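Meal Planning and Portions: Frequently Asked Questions

Hukbridge Nutrition Coaching
Last updated 8/22/20

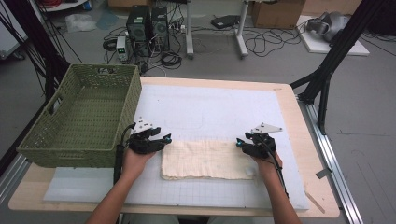

These are the questions I get most often from new clients and from people thinking about signing up for the September group. If yours isn't covered, send it through the contact form and I'll answer by email.

Aurora Rebelo, nutrition coach

Do I have to give up bread?

No. Most of my clients eat bread, pasta, rice or potatoes every day. What usually changes is how much of it is on the plate and what it's eaten with. Two slices of toast with eggs will hold you a lot longer than two slices of toast with jam.

Do I have to count calories?

You don't have to. For the first week I ask you to write down what you eat, with no numbers, just the food and the time. After that we decide together. Some people like numbers and do well with them. Others start skipping dinner to make the total look better, and for them I take the numbers away.

I used an app and it gave me 1,322 calories a day. Is that right?

Probably not. I see very low targets like that one a lot, and they tend to come from choosing the fastest weight loss option when you set the app up. For most active adults it's too little food to get through a workday and a workout. Bring the number to your first call and we'll look at what you typed in.

How much protein should I have at breakfast?

More than most people have. A bowl of cereal with a splash of milk doesn't give you much. Plain Greek yogurt, cottage cheese, eggs, leftover chicken, tofu or smoked fish all work. If you can't face food early, eat your breakfast at ten. The clock doesn't matter much.

Is fruit too high in sugar?

Whole fruit is fine. Juice is easier to overdo, so I suggest keeping it to a small glass. If you have diabetes or take medication that affects your blood sugar, ask your doctor how fruit fits into your plan before changing anything.

I'm fine all day and then I eat everything in the kitchen at night. What should I do?

Look at lunch first. When I read through food logs, the people who struggle at night have very often had a small salad at noon and coffee at four. Add a starch and a protein to lunch and have a real snack before you leave work. Give it a week. If the evenings are still hard, we talk about sleep, stress and what you keep in the cabinet. If you feel out of control around food, or if you're making up for it afterward by fasting or purging, please talk to your doctor. Coaching is not the right kind of help for that.

What counts as a real snack?

Something with protein or fat along with some fiber. Apple and peanut butter, hummus and carrots, a boiled egg and a few crackers. A rice cake by itself is not going to do much for you.

Can I drink alcohol on the plan?

There's no rule against it. I ask you to write it down like everything else.

Do you recommend protein powders or supplements?

I don't sell any and I don't get paid by anyone who does. A plain protein powder is convenient if you travel or don't eat much meat or dairy. For vitamins, ask your doctor whether a blood test makes sense before you spend money.

My family won't eat what I eat. Do I need to cook twice?

No. Cook one dinner and serve it in parts. On taco night everyone gets the same beans, meat, lettuce and cheese, and you build yours as a bowl if you prefer. The same goes for stir-fry, baked potatoes and soup with bread on the side. Please don't make yourself a separate chicken breast every night. People who do that usually quit by the third week.

How often should I weigh myself?

Once a week, once a month or never. Weight moves up and down from day to day with salt, water, hormones and how long ago you ate. If seeing it go up ruins your morning, put the scale in the closet. We can track energy, sleep or how your clothes fit.

How long is the program and what does it cost?

The group program runs 9 weeks and costs $77 per week. You get one group call each week, written feedback on your food log, and the recipe file. Individual coaching is priced separately, so write to me for that.

What if I miss a group call?

Calls are recorded and the recording goes up the next day. It stays available until the program ends.

Can I get a refund?

You can cancel within 7 days of the first call and get your money back in full. After that I don't give refunds, but you can move your remaining weeks to a later group once.

Are you a dietitian?

No, I'm a nutrition coach. I work with healthy adults on everyday eating habits. I don't treat medical conditions and I don't write therapeutic diets. If you're pregnant, have kidney disease, or have had an eating disorder, you need a registered dietitian, and your doctor can refer you to one.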